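Se buscan operadores de atracciones para la temporada de verano

¡Hola! Llevo la parte de personal de Ornance, una feria itinerante de las de toda la vida, con su noria, sus coches de choque, el tiovivo y un barco pirata que chirría un poco pero que la gente adora. Necesitamos 6 personas para la ruta que sale de Brurkby y termina en Druston, y me gustaría cerrar el equipo cuanto antes, que luego vienen las prisas y acabo yo vendiendo fichas. 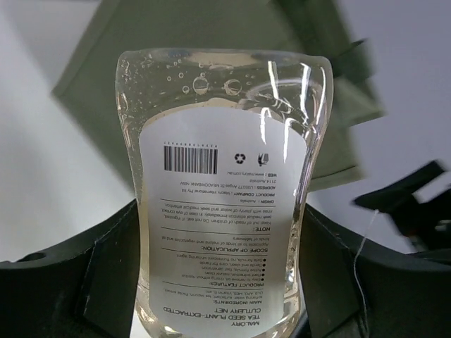

Widad Salameh
Responsable de personal, Ferias Ornance

Os cuento cómo va el trabajo. Por la mañana se revisan anclajes, barras y cinturones con el encargado de cada atracción (eso no se negocia, ni con lluvia ni con sueño), y por la tarde se abre al público. Cada operador lleva su máquina: controla la altura de los niños, cierra las barras, arranca, para y vigila la salida. Los días de montaje y desmontaje trabajamos todos, yo incluida, y se pagan aparte, a 200 euros la jornada.

El sueldo base es de 1000 euros al mes por media jornada larga, con alojamiento en caravana compartida y la comida del mediodía. Ya sé que la caravana no es para todo el mundo, así que preguntadme lo que queráis antes de decidiros.

Pido ser mayor de edad, tener paciencia con los críos y no marearse mirando cosas que giran (¡va en serio, nos ha pasado!). Si además tienes carnet de camión o sabes algo de electricidad, escríbeme ya. La experiencia en ferias ayuda, aunque a Ong, que hoy lleva la noria, lo cogimos viniendo de una panadería y no lo cambio por nadie.

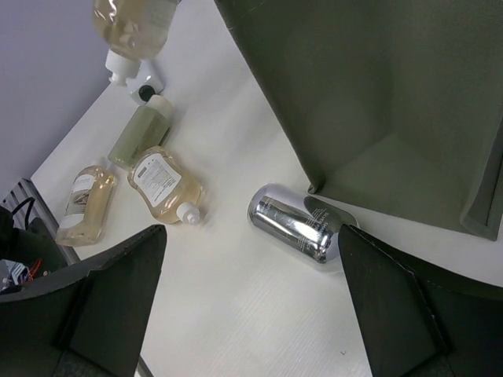

¿Hay que saber manejar las atracciones antes de empezar?
Os enseñamos nosotros. Los primeros días se trabaja siempre al lado de un operador veterano, y nadie se queda solo en el cuadro de mandos hasta que el encargado da el visto bueno.

Para apuntarte, mándame un correo con tu nombre, un teléfono y cuatro líneas sobre ti, sin currículum de tres páginas, por favor. Dime también si puedes hacer la ruta entera o solo una parte. Recojo solicitudes hasta el 13 de julio de 2019 y contesto a todas, aunque a veces de madrugada, cuando ya hemos apagado las luces.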